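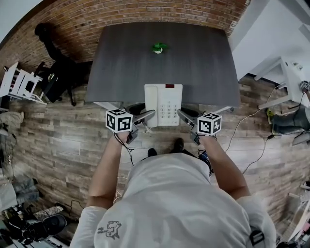 Phone task, both grippers, plant left on the table.

We're on the desk phone this month. The task is simple to write down: take hold of the phone with two grippers, lift it, put it back. Doing it the same way twice is harder than I expected, and the model doesn't want the same way twice in any case, so we vary the start position a little every time.

A set is 40 takes. After that your wrists go and the grasps get sloppy, so we swap over. I did 112 takes in December before I stopped looking at my own hands and started looking at the phone.

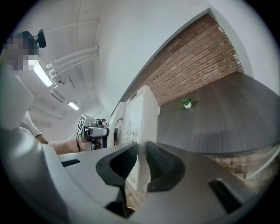 The folder for Lodhi now holds 2,907 takes across all the objects, and 16 of the phone ones came out this morning when I checked them against the notes. Mostly the handset had slid — a person would just nudge it back, but we had agreed that a slide ends the take.

Next is the same task with the phone turned to face the other way. I also want to try slower approaches, as the fast ones blur badly at the point of contact.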